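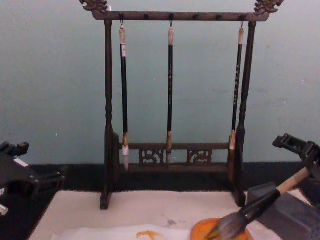

Zakgate Brush & Paper
evening calligraphy learner, owner of too many brushes

I finally have a proper brush rack and I'm going to be unbearable about it for the next few posts, sorry in advance!

It's dark wood with a dragon head on each end of the top bar. I went in wanting something plain. I came out with dragons. The plain one looked like a towel rail, so I regret nothing.

Six pegs along the top, and I've got three brushes hanging so far, which leaves me three gaps to fill (my bank account has asked me not to look at it like that).

Before this they lived in a jam jar, tips up, like paintbrushes at primary school. If you do this, please stop. The water runs down into the ferrule and sits there, and after a while the hairs start coming out on your paper in the middle of a stroke. I lost a really nice one that way last April and I'm still cross.

Hanging them tip down lets the water drain away from the handle. Rinse in cool water, no soap unless it's desperate, squeeze gently with kitchen roll, shape the point with your fingers, hang it up by the loop. Takes me 4 minutes if I'm not also watching telly.

The one on the far left with the white paper band still round it is my favourite to look at. Long black handle, very pale tip. I can't bring myself to take the band off. Does anyone else do this or is it just me? It's like leaving the film on a new phone.

The middle one has gold characters down the handle, very faint. I've been trying to work out what they say with a dictionary and a magnifying glass and I'm 2 characters in. Will report back.

Then there's the big one, which goes in the orange ink dish. Lovely thing for large characters, and it drinks ink like you wouldn't believe. I got through a 100 ml bottle of Drasus black in one weekend of practice and most of it went on the same character, over and over, getting worse.

Someone asked about paper: I'm on the Tedance practice pads, the ones with the grid. Cheap, a bit thirsty, fine for drills. I save the good stuff for when I've had a decent run, so I've used one sheet of it since Christmas.

Cleaning tip for anyone else with a carved rack: those cloud-shaped panels at the bottom are a dust trap. A dry make-up brush gets right into the curly bits. A damp cloth just pushes the fluff further in, ask me how I know.

Next job is a new felt mat for underneath. Hollmann do a dark grey one for £16, but I can't decide if grey is too gloomy with the blue-grey wall. Opinions please, I've been going back and forth on it all evening.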